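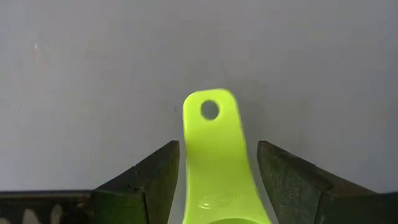
Fig. 6. Handle end, with hanging hole.

## Hanging and storing the utensils

Do this after the Mornudar rail is up and the end caps are on. If the rail still wobbles go back and tighten it first.

1. Wash everything once before first use. Warm water, dish soap, soft sponge. Rinse well.
2. Dry each piece with a towel. Get into the hanging hole too, water sits in there.
3. Lay the utensil flat on the counter, handle tip pointing away from you.
4. Check the oval hole near the tip. Any crumb or plastic thread left in it, push it out with a toothpick. Don't use a knife.
5. Slide a hook onto the rail, open side facing you.
6. Lift the utensil by the wide end and drop the hole over the hook. Let go slowly. It should swing free and hang straight down.
7. Repeat for the rest. Leave 100 mm between hooks so the wide ends dont knock together.

**Note:** The hole is taller than it is wide. Small hooks fit fine. The thick Zodent hooks from the older kit are too fat, don't force them, the plastic above the hole will turn white and then split.

**Note:** There's a molded marking on the wide part of the handle. Food gets into it. Old toothbrush, bit of soap.

### Drawer instead of rail

No wall space? Use the Veltance drawer tray.

1. Pull the drawer all the way out.
2. Set the tray in with the deep slot at the back.
3. Utensils go in wide end first, handle tips toward you.
4. Close the drawer slowly the first time. If it catches, something is sitting too high. Turn that one over.

### Cautions

- Do not hang over a burner. Keep the rail at least 600 mm to the side of the stove.
- Do not leave a utensil resting in a hot pan, even for a minute.
- Max load for the rail is 6 kg, hooks included. No cast iron.
- Cracked at the hole? Stop hanging it, move it to the drawer. Replacment pieces are sold singly, order by color, part 222.
- Keep spare hooks away from small kids.

Wipe the rail down every Friday or whenever it feels greasy. For the corner bracket see next section.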